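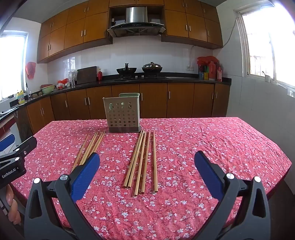 *Chopsticks and holder on the kitchen table, May.*

The Plemton bypass consultation closes at the end of the month, and I have now read the carbon chapter twice. It is eleven pages long. The claim on the leaflet is that the road will "support lower emissions along the corridor." The chapter itself says something narrower, and the two should be compared before anyone fills in the response form.

The basic arithmetic works like this. A new road has a construction cost in carbon, mostly cement, steel, asphalt and earth moving. It then has an operating figure, which is the difference between traffic emissions with the road and traffic emissions without it. If the operating figure is a saving, you divide the first by the second and get a payback period in years.

The chapter gives a saving of 178 tonnes a year for the opening year. That comes from smoother traffic: fewer stops at the Peltonen junction and less queuing on the hill. I have no quarrel with the method for that part. Stop-start driving burns more fuel than steady driving, and the junction is bad at 8 a.m.

The trouble is what happens to the 178 afterward. The model holds it flat for the full appraisal period. For that to be right, the number of vehicle trips has to stay the same whether or not the road is built. The appendix calls this a "fixed demand assumption" and gives it one paragraph. The traffic chapter, written by a different team, assumes the bypass will allow new housing at the Brasurwood end and says so in three places. Those houses are counted as a benefit in the economic case. The trips their occupants will make are missing from the carbon case.

I wrote to the project office and asked which assumption was correct. The reply was from Siiri Koivisto, who was polite and quick. She said the housing was "not sufficiently committed" to be included in the emissions model. I then asked why it was sufficiently committed for the economic model. I have not had an answer to that one yet. I'll add it here if it arrives.

Next, construction. The chapter reports this in two lines, one for materials and one for transport of materials. I could find no line for the following:

- clearing the tree belt on the north side
- disturbed peat, which the ground survey does record in the low section
- resurfacing and bridge maintenance over the appraisal period
- diversion traffic during the works

The peat is the one I would look at first. The survey logs list it in several boreholes, with depths. Drained peat keeps releasing carbon dioxide for as long as it stays drained, so it belongs in the annual figure as well as the construction figure. It appears in neither. It does appear in the engineering chapter, where it is treated as a settlement problem.

Albertina Neves, who used to do this sort of appraisal for a living, checked my reading and corrected one part of it. I had assumed the vehicle emission rates were out of date. They are not. The model uses a declining rate as electric cars come in, and she thinks the curve is reasonable. Her point was that this cuts the other way from how the leaflet uses it. If cars get cleaner every year, then the saving from smoother traffic gets smaller every year too, because there is less exhaust to save. A flat 178 can't be squared with a falling rate per mile. I had missed that.

The Bravow rail stop is covered in the alternatives section in nearly 100 words. It was ruled out for cost on the basis of an earlier study that I have requested and don't have. The cost of the stop is given without a carbon figure, so the two options can't be compared on carbon at all.

What I am putting in my response:

1. State one demand assumption and use it in every chapter.
2. Publish the annual operating figure year by year.
3. Add peat and tree clearance to the carbon account.
4. Give a carbon figure for the rail stop on the same basis.

The form has a limit of 2000 characters per answer, and the carbon question is number seven. Attachments are accepted by email only, and the online form does not mention this. Put your form reference in the subject line.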